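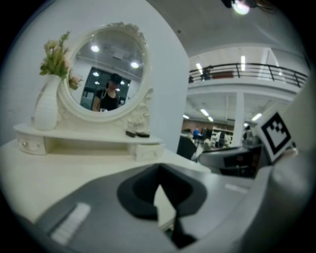
Why does a hand-held gripper lose its tracking in front of a mirror? The tracker picks up points in the reflection and treats them as fixed points in the room, and when the reflected points move differently from the real ones the position estimate slides off.

That is the short form of what I have to report on the vanity task. Longer form below, with the quoted message I'm answering underneath my signature.

I went through the July sessions again after Ozan's message. There are 526 episodes of the vanity task in the set. The bad ones share the same pattern. The track is fine on approach, then the operator brings the gripper up to the mirror, and somewhere in the next second or two the estimated pose drifts sideways and keeps going. When the operator turns back toward the hall it sometimes snaps back, which is worse in a way, as the snap looks like a very fast hand motion and the training code has no reason to doubt it.

The hall itself isn't a problem. It is big and has plenty of structure in it, with the railing on the mezzanine, the column and the strip lights. The trouble is at the vanity, where a tall plain white panel stands right behind it and the tabletop is white too. Close up, there isn't much for the tracker to hold on to apart from the carved frame, the flowers and whatever is in the glass. What is in the glass is the person in front of it and the ceiling lights. Round lights make strong corners and they got picked up every time I looked.

I checked three other explanations before settling on this one.

Finger markers. The square markers on the fingers give us the gripper opening and nothing else. The opening values in the bad episodes are clean. So the video itself is readable and exposure isn't to blame.

Clock offset between camera and inertial sensor. I re-ran the offset estimate on both units. No change from the values in the calibration file.

Operator speed. Umut thought people were rushing. I compared slow and fast approaches and the drift shows up in both. The fast ones recover sooner, probably because the mirror is in view for less time.

Then I masked the oval by hand in a small batch and ran the tracker again. The drift went away in all but two of them, and those two have a different issue (map never initialized properly). I'm satisfied that the mirror is the cause.

Now the part that matters for safety. The arm at Ertürk that hit the table last week was running a policy trained on these episodes. Rocío pulled the log. The commanded motion just before contact has the same sideways slide, in the same direction, as the drift in the training data. The policy learned it. The force limit did trip, but it was set for the heavier tool and tripped late. The finger cracked at the base and the wrist had to be re-zeroed. Rocío was outside the fence and was not hurt, but she had been inside it a few minutes earlier resetting the objects.

What I'd like us to do:

Hold all policies trained on the vanity task. That covers both Eltum checkpoints and the one Umut renamed. Please don't run them even at reduced speed.

Set the force limit back for the light tool. Fadime has the number. It should be loaded together with the tool profile, and right now it is typed in by hand - I think that is how it got left at the old value.

Add a mask step for anything reflective. The glass doorway opposite the vanity may need it as well. I haven't seen drift from them directly, but I haven't looked very hard.

Reject any episode where the estimated speed of the gripper jumps over the limit between two frames. Zingate already computes that speed and throws it away. Ertuğrul, can you tell me where it gets dropped?

For new recordings, I would put a few printed markers on the white panel and see if that is enough by itself. If it is, we can leave the mirror uncovered, which I'd prefer, given that the Clutadance people want mirrors in the set.

I have not deleted anything. The suspect episodes are listed in a text file next to the index and the index is unchanged.

One thing I can't explain yet. A handful of episodes show the drift beginning before the mirror should be in view at all, going by the map. Either the map is off in that corner or something else is contributing. If anyone has the raw files from the second unit, I'd like a copy before they get compressed.

Umut, I'll need the storage box on Monday.

Fadime, can you confirm the limit today?

Ertuğrul's script is fine, by the way. I had blamed it earlier in the week and that was wrong.

Regards,
Fadime's desk neighbor is out until Tuesday, so calls go to my extension.
Selim

On November 26, 2022, Ozan Çetinkaya wrote:
> Hi all,
>
> The vanity policy put the arm into the table edge at Ertürk. Rocío
> hit the stop but the arm had already halted on the force limit. One
> finger is broken and there is a spare in the drawer.
>
> I replayed the training episodes and some of the trajectories look
> wrong to me. The hand appears to travel through the wall. Could
> someone who knows the tracker look at this before we run it again?
> I don't know if it is the tracker, the clock or the export.
>
> Also, the force limit on the controller reads 700 and I don't
> remember us ever agreeing on that for the light fingers.
>
> I've left the cell powered down with the key out.
>
> Ozan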